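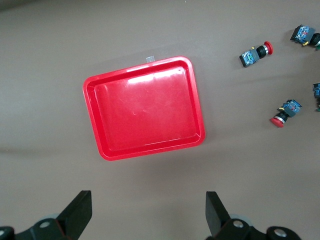 Wrist view. Red tray, red-capped buttons, nothing sorted.

Blog > Robot stuff > Button sorting
Search this blog Go
3 min read

Quick one, need to get back to it. We're at 729 demos of the button task. Target is 1,919, which was Natália Sequeira's number, something to do with how she splits the sets. Not arguing. Not today.

Task is dull. Push buttons on the table, trays either side, arms pick and place. Policy has to learn it from us doing it over and over. The grasp is the hard bit. Buttons lying on their side, round cap one end, square block the other, and they roll a little when you touch them wrong.

Threw out 13 episodes this morning. Six were me going too fast. The rest had the start position logged wrong, becuase I'd left the old Harkix config loaded. Fixed now I think. 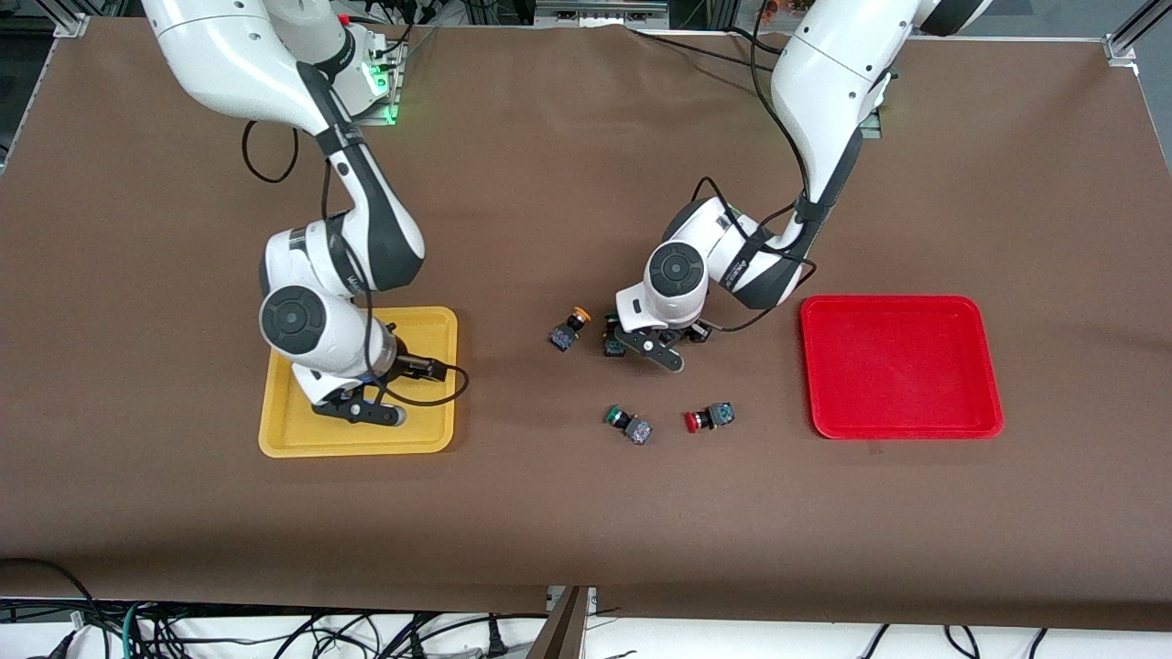
Both arms over the table, trays empty, four buttons between them.

Changed one thing: shuffling the buttons properly before every run. I'd been dropping them in teh same patch without noticing and the model at Andar learned the patch. Reached for it even with no button there. Ugh.

Also nudging the trays a few degrees now. Natália wants slow demos too, with real pauses, so doing a batch of those next. Then upload, then food.

More when the first training run is back.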